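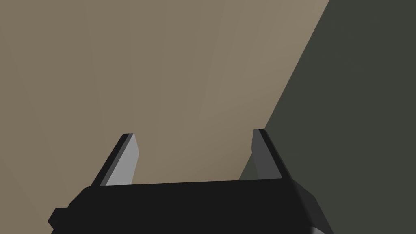 How far must the cabinet stand from the wall before the water is connected?
Leave 69 mm between the rear panel and the finished wall, measured at the height of the inlet valve. The inlet hose needs this depth to turn without kinking, and the drain hose shares the same gap.

Section 4: Positioning, levelling and connecting the Moffat dishwasher

This section applies to the freestanding and under-bench versions. For the integrated version with a custom door panel, complete Section 5 first and return to step 9 below.

4.1 Before you start

Read the whole section through once. Electrical work beyond plugging the appliance into an existing outlet must be carried out by a licensed electrician. Plumbing work must comply with the rules in your state or territory.

You will need:
Spirit level
Adjustable spanner
Phillips head screwdriver
Tape measure
Bucket and old towels
Hose clamp (supplied in the accessory bag)
Two bench brackets and four screws (supplied)

Opening dimensions for the under-bench version:
Width: 600 mm minimum
Depth: 700 mm minimum, including the rear gap
Height: see the table inside the back cover, as this varies with the foot setting

CAUTION: The appliance is heavy. Two people are required to lift it. Do not lift it by the door or the control panel.

4.2 Positioning

1. Turn off the water at the isolating tap and confirm that the power outlet is switched off.

2. Check that the floor in the opening is solid and flush with the floor in front of it. If the kitchen floor has been tiled up to the kickboard only, pack the opening with fibre cement sheet to the same level. Do not use timber offcuts or folded cardboard.

3. Cut the service hole in the side wall of the adjoining cupboard if there is not one already. Sand the edge of the hole and fit the rubber grommet. An unprotected edge will wear through the drain hose.

4. Feed the inlet hose, drain hose and power cord through the hole before moving the appliance into place. Tape the three ends together to make this easier.

5. Slide the appliance back slowly. A second person should draw the hoses through the cupboard at the same pace so that no slack collects behind the rear panel.

Note: On vinyl or cork floors, place a sheet of hardboard under the feet while sliding. Remove it before levelling.

4.3 Levelling

6. Set the level across the front edge of the tub with the door open. Turn the two front feet until the reading is true. Clockwise lowers the corner, anticlockwise raises it.

7. Adjust the rear foot from the front using the screw at the centre of the base plate. Do not force this screw past its stop. If the rear is still low at full travel, move the appliance out and pack the floor.

8. Close the door and check that the gap on each side is even. A door that rubs on one side is nearly always a levelling fault. Do not bend the hinges to correct it.

9. Fit the bench brackets to the top edge of the tub and screw them to the underside of the benchtop. For stone benchtops, use the side fixing points instead and discard the brackets.

CAUTION: Never run the appliance under a bench without fixing it. With both baskets pulled out and loaded, an unfixed appliance can tip forward.

4.4 Water supply

10. Connect the inlet hose to the cold tap. A hot connection is permitted only on models with the red collar on the inlet valve, and then only if the supply is tempered.

11. Tighten the connection by hand, then a further quarter turn with the spanner. Overtightening will split the washer.

12. Open the tap fully and inspect both ends of the hose. Wait ten minutes and inspect again. Wipe the fitting with a dry paper towel; any dampness means the washer is not seated.

Note: Use the new hose supplied. Do not reuse the hose from a previous appliance, even if it is the same length and colour.

4.5 Drain

13. Raise the drain hose to form a high loop before it joins the waste. The top of the loop must be 700 mm above the floor. Fix it with the plastic clip.

14. If joining to a sink spigot, drill or cut out the blanking membrane inside the spigot. This is the most common cause of a drain fault on first use.

15. Push the hose fully home and fit the clamp. Do not extend the drain hose without the Brodby joining kit.

4.6 First run

16. Fill the salt container if your model has a water softener. Fill the rinse aid dispenser to the line.

17. Switch on at the outlet and select Rinse. Run the cycle with the baskets empty.

18. At the end of the cycle, check the cupboard floor and the area under the kickboard for water. A small amount of clean water in the sump is normal and should not be removed.

If error F2 appears, the tap is closed or the inlet filter is blocked. If error F4 appears, repeat steps 13 to 15. For any other code, switch off at the outlet, close the tap and refer to Section 9.

19. Refit the kickboard. Keep this manual with the installation record, which must be signed by the installer for the warranty to apply.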